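Print this page | E-mail this to a friend

Mend it or stop moaning

Zerrin Dönmez

Trousers again. Third pair in a year gone at the knee, and the shop wants me to be pleased there's a sale on. I'm not pleased. I want trousers that last.

My aunt took up hems for half our street. Kept a biscuit tin of zips. You didn't throw out a coat over a lining, you'd have been laughed at. Now I ask at the dry cleaners and they quote me more than the coat cost. Fair enough, their rent went up too. But something has gone wrong with the sums. 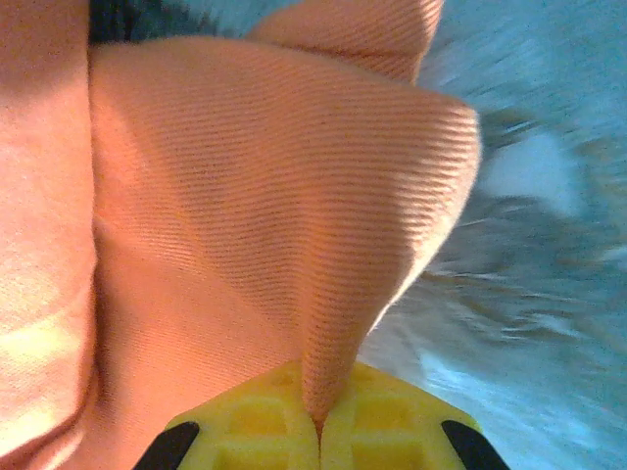

And don't tell me it's all down to lazy shoppers. People work. People get in at seven and have tea to make. If nobody at school showed you how to sew on a button then a loose button is the end of a shirt. We had one term of it, made a cushion, mine was awful. Still more use to me than the recorder.

So teach it. Proper lessons, an hour a week, patching and darning and how to thread the blasted machine. Berkay Kaplan wrote in last month to say that's nostalgia. Is it? He had his jacket relined in April and told everyone at the bus stop.

Second thing - shops should sell the bits. Spare buttons, matching thread, a strip of the same cloth tucked in the pocket. Flekano used to do this and then stopped, no reason given. I wrote to them. Got a voucher for 5 pounds off my next purchase, wich rather missed the point.

Cheap clothes matter, I know that. I've raised two boys on them. But cheap and gone by Christmas isn't cheap.

Anyway the knee is patched. Wrong colour thread, bit lumpy. I'm wearing them Friday.

We use cookies to remember your settings. Accept | Manage

Contact us | Copyright Handier | Back to top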